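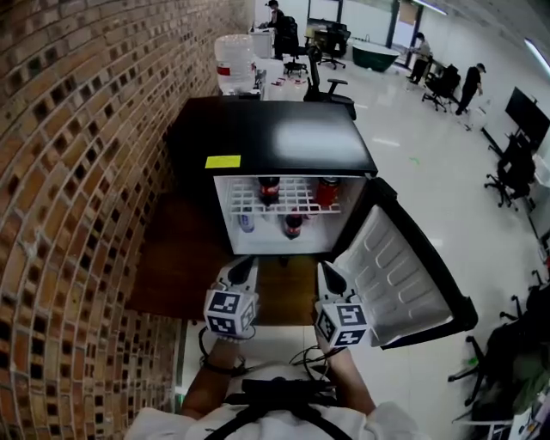 Thread über Bürokühlschränke, und zwar über den kleinen schwarzen bei uns in der Etage. Ich bin seit März für ihn zuständig, man hat mich nicht gefragt, ich war nur als Letzter im Raum. Er steht auf einem braunen Holzschrank an der runden Backsteinwand, oben klebt ein gelber Zettel, innen gibt es genau ein weißes Gitter und damit zwei Stockwerke. Oben wohnen Cola und eine rote Dose, unten wohnt noch mehr Cola. Das ist die ganze Architektur. Man sollte meinen, da könne man wenig falsch machen.

Zur Wand kurz, weil immer alle nach der Wand fragen: Ja, die ist gebogen. Ja, da sind kleine Löcher drin. Der Vermieter spricht von Akustik. Ich spreche von Orten, in die man gebrauchte Teebeutel stecken kann, und leider bin ich mit der Idee nicht allein.

Ein gerader Schrank an einer gebogenen Wand ergibt hinten übrigens einen Spalt. In diesem Spalt liegen nach meiner Kenntnis ein Kugelschreiber, ein Löffel und die Garantiekarte.

Der Kühlschrank selbst ist ein Plokero. Kannte ich vorher auch nicht. Die Anleitung hat 7 Seiten, davon sechs Warnhinweise und eine Seite mit einer Zeichnung, auf der eine Melone drinliegt. Eine Melone! Ich habe nachgemessen, die Melone geht nur rein, wenn man das Gitter rausnimmt und auf alles andere im Leben verzichtet.

Vorher hatten wir einen Fivamar. Groß, beige, Gefrierfach mit eigener Klimazone. Der ist beim Umzug in der alten Küche geblieben, zusammen mit einer Tüte Erbsen, die länger in der Firma war als ich.

Die Umstellung von groß auf klein hat Folgen. Früher konnte man einen Joghurt hinter dem Senf verstecken und ihm dort in Ruhe ein Fell wachsen lassen. Jetzt macht man die Tür auf und sieht alles. Furchtbar unangenehm für die Leute. Mir gefällt es sehr gut.

Mittagessen ist seitdem draußen. Im Intranet stand drei Tage lang die Frage, ob eine Lasagne ein Getränk sein kann. 800 Aufrufe. Unser Quartalsbericht hat weniger.

Beschlossen wurde dann: nur Getränke. Aufgeweicht wurde es noch am selben Nachmittag durch Hafermilch (Getränk, aber wozu), Brühe (Getränk, aber warum) und einen Becher Kartoffelsuppe »zum Trinken«. Die Suppe wurde abgelehnt. Es gab eine Beschwerde.

Zum Thema Stehen oder Liegen. Flaschen stehen. Ich habe die liegende Flasche einmal geduldet, danach war das Gitter braun und klebrig und ich habe mit einer Zahnbürste Stab für Stab geputzt. Wer einmal ein Gitter mit der Zahnbürste geputzt hat, führt danach Regeln ein, das geht von selbst.

Die Tür hat innen diese weißen Rippen. Sehr dekorativ. Sie sammeln außerdem Tropfen, Krümel und ein Haar, das zu keiner Frisur in der Abteilung passt. Lappen bringt gar nichts, Wattestäbchen geht. Ich kaufe inzwischen Wattestäbchen auf Firmenkosten und warte auf den Anruf aus der Buchhaltung.

Apropos. Der Kühlschrank hat eine Inventarnummer, 2254. Mein Schreibtisch hat keine. Ich habe nachgefragt, ob das etwas zu bedeuten hat, und bekam ein Formular.

Getränke kommen über Vanureo, die liefern bis zur Tür. Gemeint ist leider die Haustür. Bestellt wird online, und wenn man beim Menü einmal falsch klickt, bekommt man stilles Wasser in einer Menge, mit der man ein Aquarium betreiben könnte. Frag nicht. Wir trinken noch.

Was mich wirklich beschäftigt, ist das Nachfüllen. Die Leute nehmen eine kalte Cola raus und stellen keine warme rein. Die warmen stehen einen Armlängenabstand weiter im Schrank. Ich habe erwachsene Menschen mit Hochschulabschluss dabei beobachtet, wie sie vor leerem Gitter standen, seufzten und mit Leitungswasser abzogen.

Und die nächste Gruppe füllt zwar nach, aber vorne. Dann greift man sich vorne die warme und hinten altert die kalte in Würde vor sich hin. Von hinten nach vorne, Leute. Das Prinzip ist aus jedem Supermarkt bekannt, man muss dafür keinen Workshop buchen.

(Es gab dann einen Workshop. Nicht nur dafür, aber es gab eine Folie. Ich habe die Folie gemacht.)

Kleine Flaschen sind noch mal ein eigenes Kapitel. Die fallen um, sobald jemand die Tür mit Schwung zumacht, und rollen nach hinten, wo sie überwintern. Meine Empfehlung: kleine Sachen nach unten auf den Boden, große daneben als Stütze. Funktioniert bei uns meistens. Bei den Schwungvollen funktioniert gar nichts.

Klebezettel obendrauf halten nach meiner Erfahrung bis zu 3 Wochen, dann gibt die Ecke auf und sie segeln in den oben erwähnten Spalt. Gelesen werden sie von mir.

Ein Wort zu Kwon, der Thermometer-App, die mir hier ständig empfohlen wird. Hab sie ausprobiert, man legt einen kleinen Sensor rein und bekommt eine Nachricht, wenn es zu warm wird. Ich bekam nachts um zwei eine Nachricht. Ich lag im Bett und wusste, dass irgendwo eine Cola leidet. Sensor ist wieder draußen.

Stand April 2021: Ich habe einen Antrag auf ein zweites Gitter gestellt. Plokero führt das als Zubehör, zwei Farben, weiß und »schneeweiß«. Bitte um Meinungen, ich neige zu schneeweiß.

Nachtrag, weil gefragt wurde: Nein, die Melone passt auch quer nicht.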